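Notebook, cell 2, Grellarach room
February, started 9:40

Today I write down the rules for table setup, as we agreed after the Vudico review. The old sheet had 184 lines and people were reading only the first page. I want to keep it at one page.

Rule 1. Anything light which the arm can push must be fixed or must be declared as free. Fixed means painter's tape on the table, two pieces at least. Free means its start pose is written in the log before the run.

Rule 2. Glossy trays are allowed, but check the wrist view for glare before recording. If the glare covers an edge of the part, turn the tray a little and check again. Do not change the lamp, the Hirkora settings depend on it.

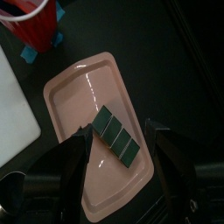

Wrist view, green bar in the pink tray. Glare is on the basin, the bar is readable. Cup taped.

Rule 3. Fingers open before going down, and the opening must be wider than the part on both sides. I still see in the Tang logs that the opening is commanded during the descent. This is not good practice and I will mark such runs as "not valid" from now on.

Rule 4. Speed near the table: limit is 108 mm/s below the height of the cup rim, 700 mm/s in free air. The first number comes from our own sheet and not from a standard, so please don't quote it outside.

Rule 5. When a person needs to touch something on the table, both arms stay parked above the objects and the enable switch is released. One arm parked is not enough.

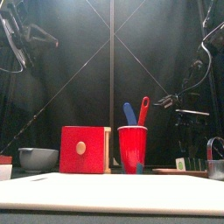
Also for rule 5: parked means the gripper is hanging clear of everything, also of tall things like the utensils in the red cup. I would like to have a minimum clearance in numbers – we had 8 cm on the old sheet, but I did not find who measured it or from which point of the finger. To check.

Open points: the wording of rule 1 for bowls (heavy enough to count as fixed?), and if the white board should get its own corner marks.

Stopped 12:15. Sheet draft is in the shared folder, please write comments directly in it.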